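Home Cooks Wanted for the Hollis Shared Table
Come cook, eat and swap recipes with us this winter
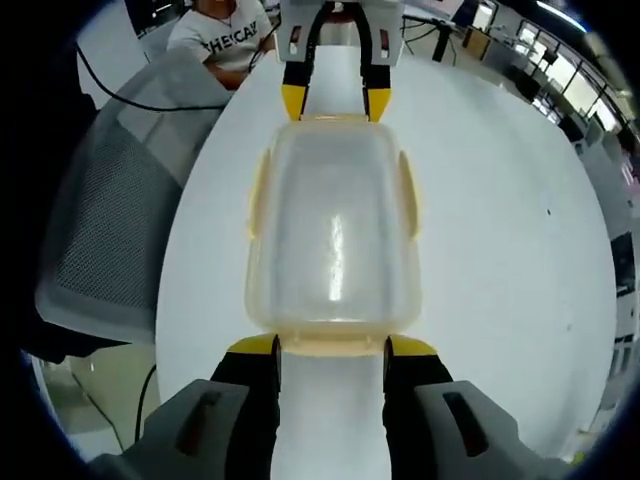 We're looking for 11 home cooks to join the next round of the Hollis Shared Table, and we would love to hear from you! You don't need training or fancy knives. If there's a dish your family asks for again and again, you're already the person we had in mind.

The Shared Table is a neighborhood supper club with a cookbook attached. Once a month we meet in the kitchen on Pravham Street, cook together for a couple of hours, then sit down and eat what we made. Every cook leads one evening and helps out on the others. The recipes go into a printed booklet, and last year's ran to 300 copies (they were gone before spring, and people still stop me at the post office to talk about the peanut stew).

What you'd be doing

Leading one evening with a dish of your choice. Soups, breads, dumplings, pickles, your aunt's rice, all welcome. It should feed 8 people and be doable in two hours.
Helping chop, stir and wash up at the other evenings.
Writing down your recipe with a few lines about where you learned it. Messy notes are fine, and I'm happy to sit down with you and type them up.

We pay for all groceries, and each cook gets a $75 thank-you after their evening. You'll also take home three copies of the booklet and as many leftovers as you can carry. Bring your own containers!

Who can apply

Anyone 18 or older who lives in or near Hollis and can make at least four of the six evenings. We start in October and cook from 5:30 to 9 p.m. The kitchen has step-free access and one lower counter. We handle nuts, dairy and wheat most nights, so please tell us about allergies early and we'll talk it through.

We'd especially like to hear from bakers this time, and from anyone who cooks over 60 years' worth of family recipes or learned everything last summer from a roommate.

How to apply

Send a short note with your name, the dish you'd like to lead and why you like making it. A voice message works too. Write to Beatrice Temba, Hollis Shared Table, 734 Pravham Street, or drop your note in the green box by the side door. I'll reply to everyone by the end of September.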